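**Robotics Club, August: a term spent indoors**

Members who have stopped coming on club evenings keep asking me what happened to the arm. The short answer is that the club voted to spend the summer on simulation, I voted against, and I have now been asked to write it up for the newsletter. Ayane Kuroda says this is fair. I think she wanted somebody else to do the typing.

The project is called Widora. It is meant to teach a simulated arm to fetch things around a made-up house, with the results going into the Kadik student round at Rallcombe later in the year. Masanobu Takeda built most of the rooms and Yoshinori Kamata writes the part that decides what the arm should do next. Takeshi Higuchi looks after the scoring. I have tried to be polite about all of it.

**The worktop**

The first job was picking objects off a kitchen counter, and I will grant that Masanobu didn't make it easy. Knives next to fruit is a fair test. I am less sure what a dinosaur skull and a crown have to do with anybody's kitchen, but I was told that odd shapes are good for training and that the rules don't say otherwise.
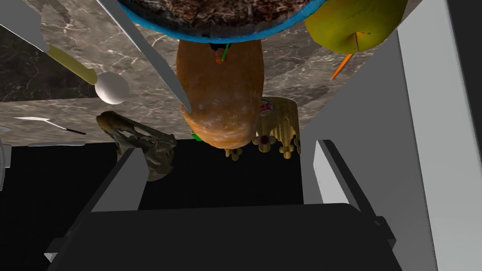

*Widora at the marble worktop. Carrot, crown and skull all in play.*

The team ran 2383 attempts on the worktop over the summer. Of those, 352 ended with the right object held clear of the surface when the clock stopped. Yoshinori pointed out at the meeting that the later runs were much better than the early ones. They were, a bit. He also left out the runs where the arm had picked up the right thing and then put it through the worktop, which in my view should have gone on the slide with the rest.

My main worry is weight. Every object in the set was given a mass by one of us typing in a number, and I was in the room when it was done. The loaf (I am calling it a loaf, Takeshi says squash) went through three different weights in one evening and nobody wrote down why. If the arm has learned to be gentle with that loaf, it has learned to be gentle with a number Masanobu liked.

**Getting about the house**

For the second job the arm has to find its way to a place before it can do anything there. This is where most of the summer went. The views from just behind the fingers are what the team has been staring at, and I did my share of two long sittings with them. You get a lot of wall. On one stretch I had brick on the left, something dull and olive on the right, and a big black panel straight ahead that I took for a cupboard. Toshiko Ogura took it for a door. We had a proper argument, and then Toshiko asked the sensible question, which was how the program was supposed to tell if the two of us couldn't.

Yoshinori's reply was that the program doesn't go by looks, because it is handed a list of what is in the room. I asked whether the round at Rallcombe would be handing out such a list. He is going to check.
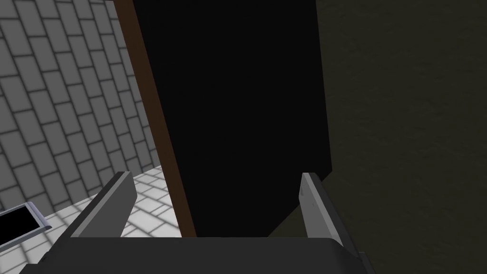

**Stopping in time**

Toshiko's part is the stopping rule, called Ishida in the code for reasons that go back before my time. It is meant to halt the arm before it gets too near to something large and flat. She has been the most careful of anyone and keeps a notebook, so I trust her figures more than the rest. She tested it 26 times from different starting points and wrote down each one by hand.

I still have two complaints. The first is that the starting points were all chosen by her, and she knows where the rule is weak. She agreed with me and has asked for somebody else to pick the next lot. The second is that the light in these rooms is poor, and the surfaces are very plain. When a plain grey face fills half the view, with no handle or label on it, I can't judge how far off it is, and I have yet to be shown that the rule can do so without peeking at the list.

Masanobu has offered to brighten everything. I would sooner he left one room dim, as the hall we use at Rallcombe is hardly a photographer's studio.
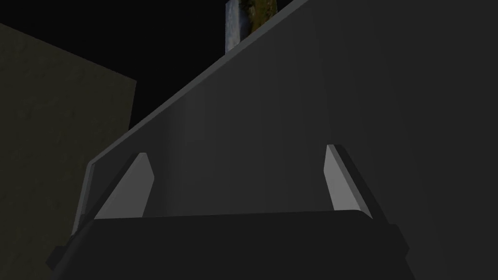 **What was agreed**

- Takeshi will publish all the worktop runs, including the bad ones, so members can read them for themselves.
- Somebody who isn't Toshiko picks the next starting points for Ishida. Names to her, please.
- Masanobu will write down the weights and leave them alone until the round is over.
- Yoshinori will find out about the list of objects before he does any more work that depends on it.
- The team wants around 1000 further runs before the entry goes in. I asked what we would learn from them that we haven't learned already, and the minutes record that the discussion moved on.

Anyone who would like to see Widora running can come along at 7 pm on a club evening and ask for Ayane. Bring your own laptop if you want to try the worktop job, as the club machine is usually busy. My request for one evening a month with the real arm is on the agenda for the next meeting, and I would be glad of a seconder.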